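The Case Against Pulling More Wire Than You Need

Every trade has a piece of advice that gets repeated until it sounds like law. In low-voltage work it is "pull two of everything." Two runs to every keypad, two to every speaker, a spare to the attic and another to the basement. I have followed that advice, I have been paid to follow it, and I have my doubts.

The argument goes like this. Wire is cheap, open walls are rare, and you never know what the homeowner will want later. All true as far as it goes. But I have gone back to a lot of houses over the past 18 years, and most of the spare cable I find is still coiled behind a blank plate, unlabeled, with a bit of drywall mud on it. The owner doesn't know it exists. The next installer finds it, can't tell where it goes, and pulls a new one.

Last June I looked over a house on Trargate that had been prewired by a firm I'll leave out of this. There were 23 spare runs ending in one closet. We toned them out over most of a day and found that 3 went anywhere a person would want a device. The rest were a line on an invoice.
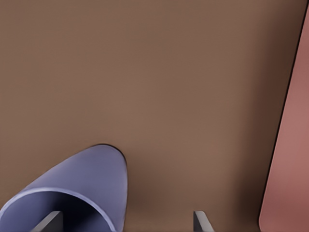
What the spares really cost

The price on the box is the part people quote. Hollham, the supply house I use most, sells it at a fair rate and I have no complaint there. But the cable has to be carried in, pulled, stapled, kept away from the electrician's work, tested if you care about your name, and written down. On one bid I saw this spring the extra runs came to $769, and the drawing that should have shown them didn't exist. I would have paid for the drawing first.

There is also the matter of guessing right. A two-conductor cable left in the wall for a future volume control won't do much for a camera that wants a network connection. People who prewired for intercoms years ago were sure about intercoms.

What I'd ask for instead

Empty conduit to a few places that matter - the TV wall, the front door, the attic - and a pull string in each one. A tag on both ends of every cable. A page taped inside the panel door, and a photo of each wall before the board goes up.

Jakwood, a builder I have worked with on and off, writes this into its contracts now. Abeysekara, a competitor, still advertises "double-wired throughout" and sells plenty of houses that way, so maybe buyers like the sound of it. I'd want to see how many of those second wires ever get connected to anything. If a salesman can't tell you what the spare is for, ask him to price the job without it.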